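Search this notebook

Thursday, pump bench

Swapped the seal on the Ziltden spa pump again. It held for 100 minutes at low speed, then wept at the shaft. Takeda blames the heater bracket. Takeda blames the heater bracket for most of what goes on in March.

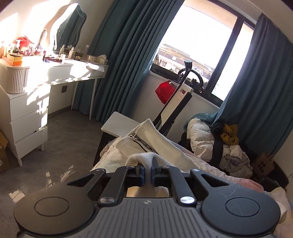

Heater run next, old scale left on the element. Flow switch tripped twice at 300 watts, so I cleaned the paddle and it behaved. Hamada wants the test cover's hem ribbed, like the cream edge between those black fingers, to grip the shell lip. Fine by me if she sews it.

Hour meter at 2,153. New seal from Tsuji still on order.

Recent entries
Sarkdale drain valve, round two
Ozone hose, cracked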